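**Two-arm folding cell back in use at Skellembridge**

May 21, 2022

The two-arm folding cell at the Cevska workshop in Skellembridge is running again after a refit that began in March. Technician So-ying Fang replaced the servo in the left shoulder, which had logged 3,174 cycles, and changed the gripper cables on both arms.

The arms were then bolted back onto the aluminium rail and squared up to the floor mat. Fang checked the reach of each one at 36 points – the old setting had drifted towards the back wall.

Test work uses folded clothes and a green plastic basket of orange cloth.
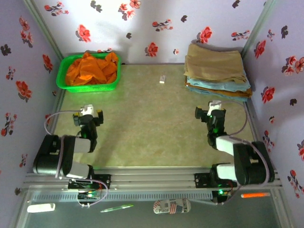

The cables now get a look-over every 47 hours of running, and the rail bolts are tightened at the same time. Spare servos are kept at the Kadadley store. A second cell, at Tsai, is due the same refit.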